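**Ticket 1282 – left hand lags when I teleoperate the suture demos**

Hi Hatem, me again! I'm recording knot-tying demos on the Henlow pad and the left arm trails my hand by a beat, just enough that I keep overshooting when I pass the needle. Right arm feels great. Restarted the console 2 times, swapped the foot pedal, no change.
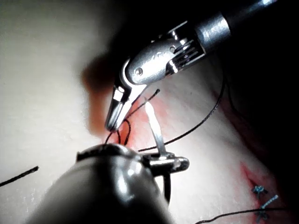
Update, some 60 minutes later: I dropped motion scaling to 3 and the lag got easier to live with, but it's still there – and now my wrist is tired (lots of clutching). Could it be the filter setting from the September build? I'd rather not throw out this morning's demos if the timestamps can be fixed. Logs are in the Bilyk folder.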